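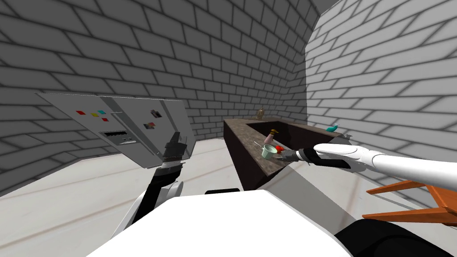
Notes by Prapai Chaiyaporn | Interior Finishes, Unit 2 | Posted 5/16/20

Brick walls inside a room: bond, mortar and corners

Read this before the drawing session. Bring a scale ruler and the blank elevation sheet.

Most interior brick you will meet is a single layer. It carries its own weight and little else. Check the structural drawings before you call any wall a partition – the face alone won't tell you.

Terms

Course: one horizontal row of bricks.
Bed joint: the mortar under a course.
Head joint: the upright mortar between two bricks in the same course.
Stretcher: a brick laid with its long side showing.
Header: a brick laid with its short end showing.

Color of the joint

A joint darker than the brick makes each unit stand out. Light gray brick with darker gray mortar, as on the two walls at the top of these notes, has a clear grid even though both parts are gray. A joint matched to the brick gives a flatter surface and hides small errors in laying. Ask for a sample panel and look at it dry. Wet mortar is nearly always darker than the finished joint.

Inside corners

Where two walls meet, the courses should line up all the way to the top. Start from the corner and work out, so that cut bricks land at an opening or at the far end. If one wall curves, use shorter units or open the head joints a little on the outer face. Draw the curve in plan first.

Floors

A pale floor throws light back up the wall and shows uneven joints near the base. Keep the bottom course clean and decide on the skirting early.

Exercise

Draw the end wall of the Limsakul house at a scale of 1:20. The plan is on page 26 of the reader. Show 11 courses up from the floor and mark every cut brick. Allow 60 minutes. Work in pairs if you like, but hand in one sheet each.

Questions about the reader go to Relu Anghel.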